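Workshop tips from the Jomport open day

Remo Rizzi ran the gripper demonstration in August, and most of the questions came from people wanting to try small-parts handling at home. These notes cover setup.

Choose a plain table top. White is good for grey metal: the contrast is high and the shadows are easy to read. Wipe it down first. Smudges show up on the wrist camera and are sometimes taken for parts.

Lay keys and other small metal pieces flat, with space between them. A finger with a thick coating needs more clearance than a bare one. Allow twice the finger width if you have the room.

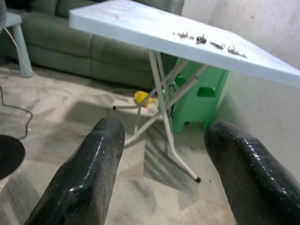

Folding tables are fine for light work, but check that the leg locks are engaged and that every foot has its rubber cap. On tile, a missing cap lets the table creep a little with each contact, and the taught positions drift with it.

Run cables along the wall and tape them. Pick up bags and wrappers before powering on.

Rubber dip for fingers — two coats, light sanding between. Hang them tip down so the drips collect where they can be trimmed. Assunta Messina tested hers over 1294 picks before the coating split at the ridge. She now inspects every 1000 and recoats at 2000.

Clean coated fingers with warm water and dish soap. Metho dulls the surface and, with repeated use, hardens it.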